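The Tabletop Years

There are people who put things in drawers. I have met them, and they seem rested. The rest of us have a surface, and on the surface is everything we intend to deal with by tonight.

My surface is covered in roses. I bought the print in June from a Stosbridge shop called Sikder, which sells patterned sheeting to people who were told once, in childhood, that they had an eye. The salesman mentioned that a busy floral "hides a lot." He meant crumbs. I have since lost a set of keys in the ferns for most of a weekend.

White things are the worst. Everything I own that costs money and fits in a pocket is white, and so is the background between the flowers. A dark oak table would have shown me where my earbuds were. Mine offers foliage.

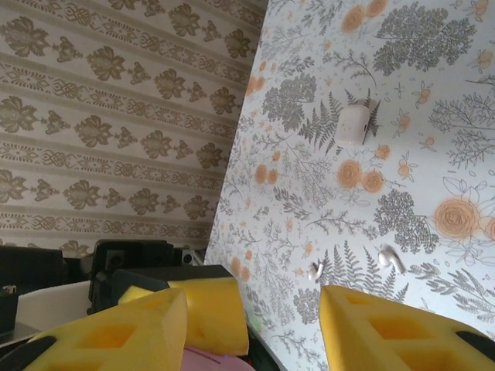 Both earbuds and their case, at large among the orange roses.

The sensible rule, according to the Darness home guide (228 pages, which I keep on the floor), is that small things live inside their containers. Earbuds in case, case in dish, dish by door. I own the dish. It came from Skulix and it holds batteries of uncertain loyalty.

I did try. For 20 days I cleared the table every night before bed, and I can report that a cleared table lasts until the mail comes. What I ended up with is a compromise: one item may stay out overnight, provided it is ugly or brightly colored enough to be noticed at breakfast. Pink does very well. A pink lump on gray-green sprigs has never been lost by anyone, though it has been asked about by guests.

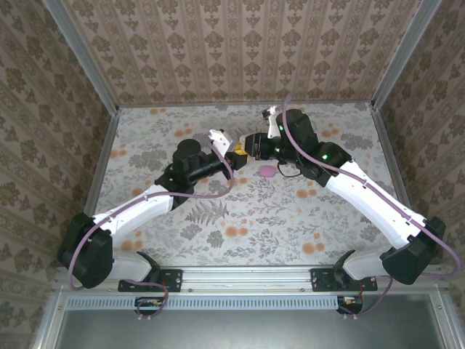

In-ho Ha wrote in to say that the whole problem is the print, and that a plain green cloth would have cured me by now. You can't keep white things on a white garden and then complain about the gardening, the letter went on, and besides, keys belong on a hook.

I have a hook. There's a coat on it.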